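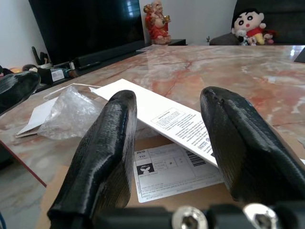
Card and carton on the table, gripper in front.

Femcombe wants 12 doubters. Marras say their arms can clear up after a parcel. We'd like to see a whole table done, start to finish.
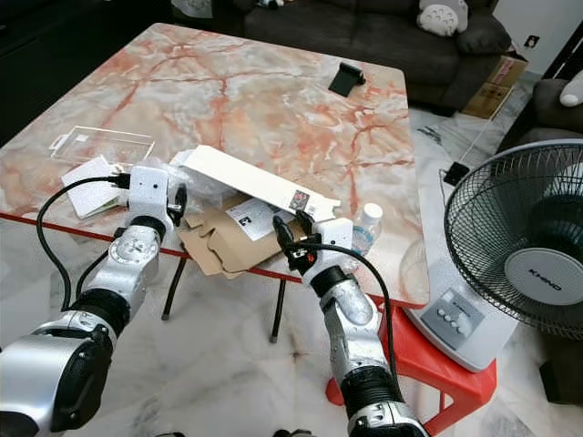

Dullel wrote back that my nan does it in 3 minutes. Fine, nan can apply.

You'll watch for 40 minutes and mark each job done, half done or botched. 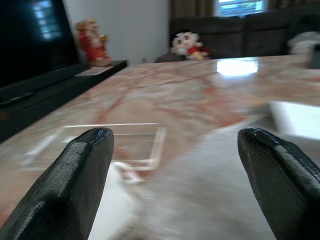
No training needed, and fans of the firm may be turned away. Sessions run at 10 in September. Ask at the desk. 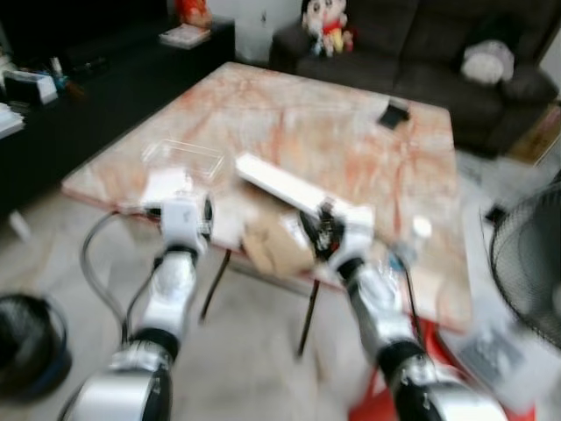
Long white box, right arm.

Comments (2)
Is it paid?
Can it do socks yet?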